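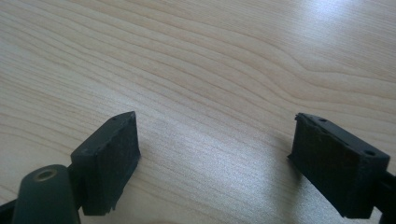

Fig. 1. Light tabletop with wavy grain. Note the glare at upper right, where the grain is harder to make out.

Unit 2: Reading and cleaning a finished wood surface

Bring this sheet to the Willgate workshop along with your notebook. The reading for this unit is the Lallandale booklet, page 9.

Grain
Fine lines set close together are growth rings cut along the length of the board. Where the cut runs nearly parallel to the rings, the lines spread into loops and waves. In Fig. 1 the bands start out in long, gentle curves at the left and bend together around the center right. On your own table, find one place where the lines converge and sketch it. Draw the direction first, then the spacing.

Light
A smooth finish reflects light and hides what is under it. Pale wood can go almost white in the glare. The lower middle of Fig. 1 has a weaker sheen – the lines are easier to follow there than in the upper right. When you inspect a table, look at it from at least two sides before you write anything down. A mark that moves when you move is a reflection. A mark that stays put is in the wood or in the finish.

Cleaning
Dust with a dry cloth, following the main direction of the grain. Then wipe with a damp cloth, well wrung out, and dry the surface right away. Wait 30 minutes before judging the color. Do not use scouring pads.

Sanding (demonstration only)
Bare test boards from Maltano are sanded with 140 grit, always along the grain. Where the grain loops, follow the long edge of the board. Scratches across the lines will show once the finish goes on.

To hand in
One sketch of the grain, one of the reflections, both from the same spot. Write the time of day on each sheet. The Mtshali room is open in the evening through November for anyone who needs a table to draw.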